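HomeTravelDay TripsA Thursday at the Durno juice works
Day Trips

I had wanted to get inside the Durno juice works ever since we moved to the valley, and in October they finally opened the doors for a day. The line at the gate at nine in the morning went all the way back to the bus stop! I'd brought my neighbor Suha Rizk, who grew up picking fruit two villages over and knows more about apples than anyone I've met, and we were given paper hats and put in the second group.

Our guide was Marwan Nassar, who runs the pressing floor. He started us in the yard, where the growers back their trucks up to a long concrete trough and the fruit goes in with a noise like a hailstorm. There are 75 growers in the co-op, most of them with small orchards on the north slope, and in a good week the yard takes in 400 crates a day. You smell it before you see it - sharp, sweet, a little like wet leaves.

The washing line comes next, then the sorting belt, where four women in blue aprons pull out anything bruised so fast that I never once saw a hand stop. Suha asked what happens to the rejects. They go to a pig farm up the road, and the pigs apparently know the sound of the truck.

Then the press room, which was my favorite part of the whole day. The big press is a Roris, bought secondhand and painted a cheerful dark green, and it holds 800 gallons in the tank underneath. When Marwan opened the valve for us the juice came out cloudy and foaming, and he handed round little cups of it straight from the spout. I have never tasted apple juice like that. It had a bite to it, almost like lemon, and it was so cold it hurt my teeth (I had three cups, and would have had a fourth if the group hadn't moved on). 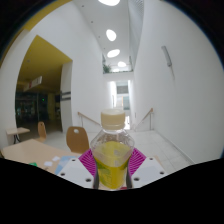
In the tasting room

A plastic bottle of something yellow, with a cream screw cap, is the sort of thing I'd walk past in a supermarket. I'll be slower about it now. Widad Srour, who does the blending, had set out 21 samples on a long counter and let us go at them in any order we liked, with crackers in between. Pear and quince was the crowd-pleaser. Suha went back again and again to a plain single-orchard apple called Plekari, which she said tasted like the tree behind her grandmother's house.

Widad was wonderful on the subject of cloudiness. Filtered juice keeps its looks longer, she told us, but she likes hers thick, and at home she gives the bottle a good turn upside down before she pours. She also got the kids in our group to guess fruits with their eyes shut, and a boy of six beat every adult at the counter.

We finished in the shop, where I bought more than I could carry and had to borrow a crate. The café next door does a good bean soup and a quince tart that sells out by one, so eat first and tour second if you can. Parking is on the grass behind the bottling hall, free, and muddy at the far end. Tours are booked at the front desk, and the next open day is in spring, when they say the orchards will be in bloom. Suha has already claimed the passenger seat.

Filed under: food trips, family days out, orchards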